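Gratedus Table Items

README for the label set, release 2

Gratedus Table Items is a set of pictures of small dining and game tables with written labels for the things on them: plates, food, condiment bottles, racks, trays, bins, and boxed games. It was put together at Gratlow to test naming and grouping of household items when several unrelated kinds share one surface. The label files are plain text, one per picture.

Contents

Pictures: 248
Labeled items: 1906
Distinct item names: 108
Pictures held back for checking: 50

The held-back pictures are listed in heldback.txt. They are included in the totals above. Do not use them to tune a naming list.

Folder layout

pictures/ holds the pictures.
labels/ holds one text file per picture, with the same base name.
names.txt holds the item names, one per line, with the parent group after a tab.
heldback.txt holds the base names of the held-back pictures.
changes.txt holds label corrections since release 1.

Item groups

Each item name belongs to one parent group. The groups are tableware, food, condiment, holder, surface, waste, game, and other. "Holder" covers racks, trays, baskets, and anything else whose main use on the table is to keep other items together. "Surface" covers tablecloths, mats, and sheets. A name may not belong to two groups. Where two were possible, the group was decided by use at the table. A drinking glass with forks standing in it is tableware, and the forks are labeled separately.

Food on plates

Food is labeled apart from the plate under it. The plate gets a name and a color field, and each piece of food gets its own line with an "on" field pointing to the plate. Color fields take up to two values, main color first. A cream-yellow plate with a pink section is entered as "yellow, pink". A narrow rim in a third color is dropped.

Pieces that touch are still separate lines if the border between them can be followed by eye. Chicken is named by cut where the cut is clear ("chicken wing"). Where it is not, the name is "chicken piece". No field records whether food is cooked, warm, or real. Play food and real food take the same names, and users who need the difference will have to add it.
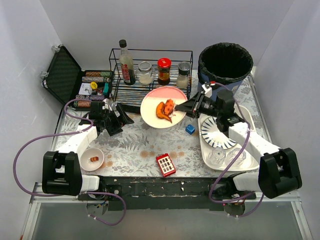
Plate with a chicken wing and a second chicken piece. Wire rack with containers at the back.

A plate that is off the table surface keeps its food lines unchanged. The "on" field of the plate itself is left blank in that case. Release 1 entered "tablecloth" for raised plates, and Ans Dewulf corrected those entries for release 2. Older copies of the labels can be checked by searching for plate lines where "on" and "raised" are both filled.

Racks and condiments

A wire rack is one holder item. The rail and the base are not labeled as parts. Containers standing in the rack each get a line with "in: rack", including containers that lean or are partly hidden by a neighbor. Containers are named by form first:

bottle: taller than wide, with a neck or a cap narrower than the body
jar: wide mouth, with or without a lid
shaker: openings in the top for pouring dry contents
container: form not clear

Contents are entered only where they can be read from a printed label or seen plainly through the glass. The color of a label is entered, its wording only if every letter is legible. A clear glass bottle with a black cap and a label of which the words cannot be read is entered as "bottle, glass, cap black, label yes, text none". "Glass" is used for material only where the body is clearly glass. Otherwise the material field stays blank.

The order of containers in the rack is given left to right as seen in the picture. It is not a property of the rack and should not be compared between pictures taken from different sides.

Game sets

Game sets in a case are labeled at three levels: the case, the stacks or rows inside it, and loose pieces. For poker chips the unit is the row. Single chips in a row are not labeled, and no chip count is given or should be worked out from row length. Row colors are entered in the order they appear. Lids are part of the case, with "open" or "closed" in the state field. Latches are not labeled.

Small items lying between rows, such as cards, are loose pieces. If a card is partly hidden it is entered as "card" with no face value. Small round items of uncertain use are entered as "round object" with a color. Haf Mathias asked for a "dealer button" name during the release 1 review. It was not added, because too few of the round items could be told apart with any confidence. 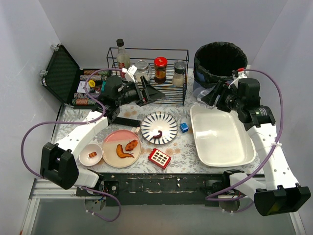 Open case of poker chips at the back left, with a condiment rack toward the back center. A black trash bin and a white tray are also on the table.

Trays, bins, and unnamed items

A tray with nothing visible on it is labeled the same as one in use. "Empty" is entered only when the whole inside can be seen. The same rule applies to trash bins, where it rarely holds. Bins are in the waste group whatever their size, including small tabletop bins.

Items whose use could not be settled by two labelers go into "other" with a shape word and a color, for example "bar, black, rectangular". These lines were kept so that item totals per picture stay correct. They make poor training targets for naming.

Surfaces

Printed tablecloths are labeled once per picture. The pattern field takes one value: plain, striped, checked, floral, or mixed. Leaves and ferns count as floral. Cloth and printed sheets share the name "tablecloth", as the two are hard to separate when flat.

Labeling and checks

Labels were written by Maureen Staniforth and Jamie Catterall, working separately from the same names.txt. Differences were settled by Tracey Greenwood. The most common differences were jar against container, tray against plate for shallow square dishes, and one chicken piece against two.

Corrections are added to changes.txt on Thursday and carried into the label files at the next release. The correction file takes priority over the labels until then.

Known problems

Yellow and cream are used unevenly. The color field should be read loosely for pale items.
Rack contents are under-labeled at the far right end where bottles overlap.
The Kultthorpe pictures use "pot" for some items called "container" elsewhere.
The Haworth pictures have no state field for lids.
Label files saved before July may have trailing spaces after item names.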